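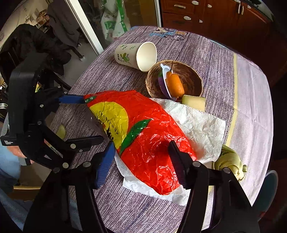
Figure 1. The hand-held gripper closing on a crumpled red plastic bag during table clearing.

Pondix: Labeling Grasp Moments in Table-Clearing Recordings

Sorcha Dalgleish and Mieke Jacobs
Reading time: 4 min
Last updated: June

When we started this project we thought we would be training a policy, and we spent the first stretch of the semester happily reading about policies. Then we opened the recordings from the hand-held gripper and saw that before anybody could train much of anything, somebody had to say where each grasp begins and ends. Our project became Pondix, a small Python tool that reads a recording, guesses the grasp moments and lets a person fix the guesses quickly. We are fond of it, and we hope the next group will be too.

What goes in

Each recording has the wrist video and a stream of finger widths. Our segmenter, which we named Trukik, smooths the width signal and looks for a fast drop followed by a flat stretch. The flat stretch is the important part. With a rigid thing like a toy carrot the fingers close and stop, and the signal looks like a step. With a crumpled plastic bag the fingers keep creeping inward as the plastic gives, so there is a long slope where we wanted a corner. Our first version waited for the slope to end and marked the grasp late, sometimes after the lift had already started.

We tried a few fixes. Mieke lowered the flatness threshold, which helped the bags and ruined the paper cups. What worked better was to let Trukik look at the video too, and compare the patch between the fingers with the table cloth behind it. If the patch moves with the fingers and the cloth doesn't, we call it held. This is fairly simple code (optical flow on a downsized crop) and it runs on a laptop without complaint.

Crumpled napkins gave us the most trouble. When a bag is resting on a napkin, the two can shift together before the bag leaves the table, and the flow check gets confused about what is being held. We left these as "unsure" and sent them to the review screen.

The review screen

Sorcha built this part over a long weekend, with a good deal of tea. It shows the video on top, the width curve under it, and a marker you can drag. The arrow keys step through one frame at a time. We had 2,976 grasps in the Jenska set after throwing out recordings with missing widths, and we checked all of them by hand, which we would not do again in quite that way. Sorting the queue so that the unsure ones came first made the work a lot more pleasant, and we wish we had done it sooner.

Results

On a held-back set of 50 recordings, the width-only version put 18 recordings in the "needs fixing" pile. With the flow check added, that fell to 2, and both were bags on napkins.

Still to do

The config file is messy, the export to the Martens format drops the time zone, and undo only goes back one step. The smoothing window is set by hand and should depend on the recording rate.

Contact: Pondix project group | © the authors | Back to top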